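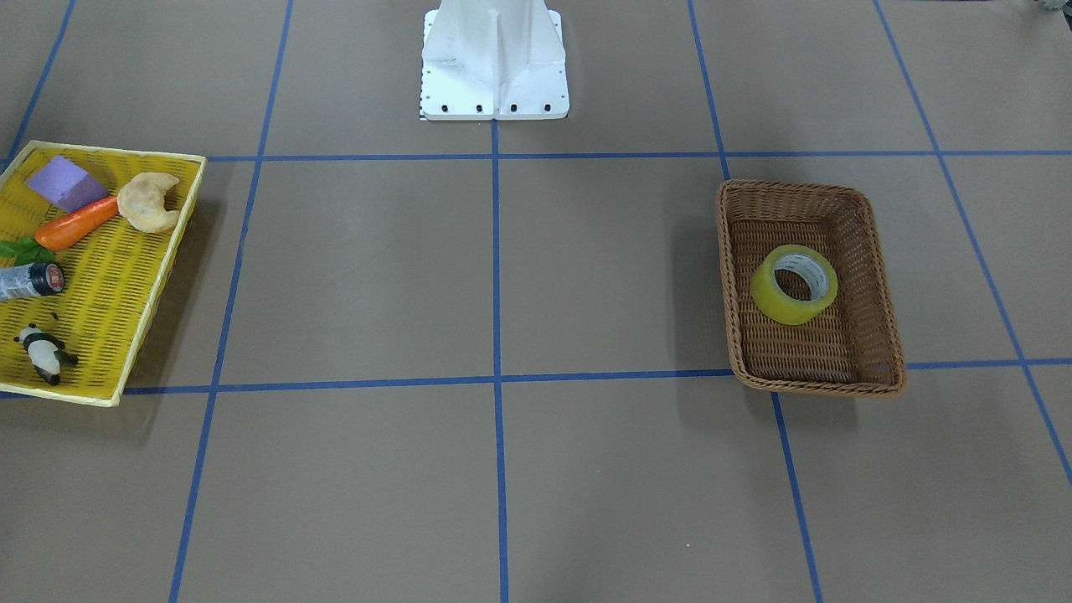
Blue painter's tape laid in a grid on a brown work surface

Painter's tape is a pressure-sensitive masking tape made to be removed from a surface without tearing or leaving adhesive behind. It consists of a thin backing, usually creped paper, coated on one side with a low-tack adhesive. The main use is to protect trim, glass and adjoining walls during painting. It is also used for temporary layout marks on floors and tables.

Construction
The backing is saturated with a latex binder, which holds the paper fibers together and limits the amount of paint that soaks through. Creping gives the paper stretch and lets it follow gentle curves. The upper side carries a release coat so that the roll can be unwound. Flat-backed papers stretch less and give a sharper paint line, but they lift more easily on bends.

Most adhesives in this class are acrylic. General-purpose masking tape more often uses natural or synthetic rubber, which grips quickly but hardens under sunlight and becomes difficult to remove. Acrylic adhesives reach full bond more slowly and hold their properties longer — the main reason for their use on windows and outdoor trim.

Adhesion
Tack is the grip obtained on first contact. Peel adhesion is the force needed to pull the tape away at a fixed angle and speed, commonly from a steel panel. The two values are measured separately, and a tape may rank high in one and low in the other. Jerken, a maker of paper tapes, sorts its products by peel value into delicate, standard and rough-surface grades. The delicate grade is intended for wallpaper and fresh paint. Timmermans uses a similar division but lists removal time instead, with a limit of up to 50 days indoors for its longest-rated product.

Bořivoj Machala compared edge bleed on 300 painted panels and found that pressing the tape down with a plastic blade had a larger effect than the choice of backing. Textured walls gave poor results with every tape in the study.

Removal
Tape is normally pulled back on itself at a low, steady speed. Paint that has fully dried across the edge may form a film and tear — scoring the line with a knife prevents this. Cold makes the adhesive brittle, and heat softens it and raises the risk of residue.

See also
Masking film
Gaffer tape
Washi tape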